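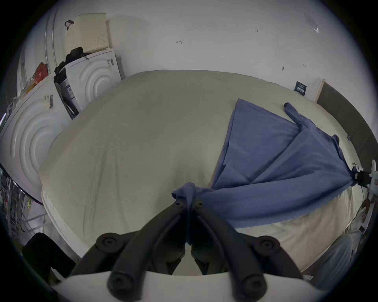
By the Jomport household pages team
Posted 26 Oct 2024 in Laundry and Linen

Folding on a bed with a hand-held gripper: tips for recording good examples at home

If you have signed up to record folding for a learning system, you'll have been sent a gripper, a charger and a rather thin leaflet, and then you'll have stood at the end of your bed wondering what on earth to do first. I certainly did. I've been recording for the Firkico folding set since August, mostly shirts and tea towels, and I've made nearly every mistake going, so I thought I'd gather up what I've learnt in one place (with a cup of tea beside me, and well away from the duvet).

Getting the bed ready

A bed makes a lovely big folding table, but it's a soft one, and soft things move. Pull the sheet or duvet cover as flat as you can before you start and tuck in the side you'll be leaning against. You won't get every wrinkle out and you needn't try. What you want to avoid is a big puffy ridge running under the shirt, because the fingers will catch the bedding along with the cloth and you'll end up lifting the lot.

Plain bedding in a pale colour is the easiest to work on. A blue garment on cream shows up beautifully, edges and all, whereas my own favourite patterned cover swallowed a white pillowcase whole and I had to do that afternoon's recordings again. If all your bedding is busy, an old plain sheet thrown over the top does perfectly well.

Have a look at the rest of the room too. There's no need to tidy it into a show home! The people who train these systems want real rooms, with the washing basket out and the appliances where they stand. Do put away letters, family photographs and anything with your name or address on it, though, and close the door on the cat.

Taking hold of the cloth

Now for the part that takes the practice. With your own hands you pick up a shirt without a thought, a bit of finger here and a bit of thumb there, and all ten fingers helping. With two long fingers meeting at a point you have to choose one spot and mean it.

Come down slowly with the tips open, press very lightly into the cloth, and close. If you come in too high you'll get nothing but air, and if you press too hard you'll be pinching the mattress. A gathered bunch holds better than a single thin layer, so for dragging a shirt across the bed I take a good fat pinch. For the fold itself, when you want a crisp edge, go for a seam or a hem, where there's a bit of thickness to grip.

Try not to twist your wrist as you close. I did this constantly in my first week and every shirt ended up wound like a wrung-out dishcloth. If it does happen, don't stop the recording. Put the cloth down, open the fingers, let it relax and take hold again. Those little recoveries are useful to the learning system, which will get itself into the same sort of tangle sooner or later and needs to have met a way out of it.

Long sleeves

Sleeves are the nuisance. They roll up on themselves, they hide under the body of the shirt, and they wander off towards the head of the bed while you're busy with the hem. My order goes like this:

Spread the body first, working from the middle outwards.
Draw each sleeve out by the cuff, in one slow pull.
Smooth a rolled sleeve with the closed fingers laid flat along it.
Fold the sleeves in, then the sides, then bring the bottom up to the collar.

Keep an eye on anything fixed to the edge of the bed, such as a clamp or a clip-on lamp. Cloth loves to catch on these, and if you carry on pulling you'll stretch the shirt or bring the thing down on your foot. When you feel the fabric go tight, stop, go round and free it, then carry on from where you were. Loose cables want watching as well. I keep mine to the side I'm not standing on.

How many, and how often

The Grumside notes ask for 20 folds of each garment, and I'd beg you not to do them all in one go. I do 5, have a stretch, and come back. Your wrist gets tired before you notice, and tired folding is sloppy folding. It's also worth changing how the shirt starts out each time: dropped in a heap, inside out, half hanging off the bed, or lying nearly flat with one sleeve underneath. If you always begin from the same tidy spread, the learning system will only ever know that one.

Pace matters more than I'd expected. Go a little slower than feels natural, and don't hover. Long pauses in mid-air while you make up your mind are the commonest reason for a recording being sent back, and 3 of my first 17 came back for just that. These days I decide where the next pinch is going before I let go of the last one.

A few odds and ends

Cotton is kind to beginners and slippery linings are not.
Wipe the finger pads with a barely damp cloth when they get fluffy.
Take off bracelets and push your cuffs up.
Draw the curtains if the sun comes and goes, and put the light on.
Keep a notebook by the bed and jot down which garment you used for which batch.

Readers with the older Gatchalian grip have asked whether any of this applies to them. It does, although the fingers are shorter, so you'll need to bend down further and a low bed will be hard on your back. Mine is up on risers for the time being, and I've grown rather fond of it that way.

Next month I'll be on to fitted sheets, so do send in any tricks you have for the corners.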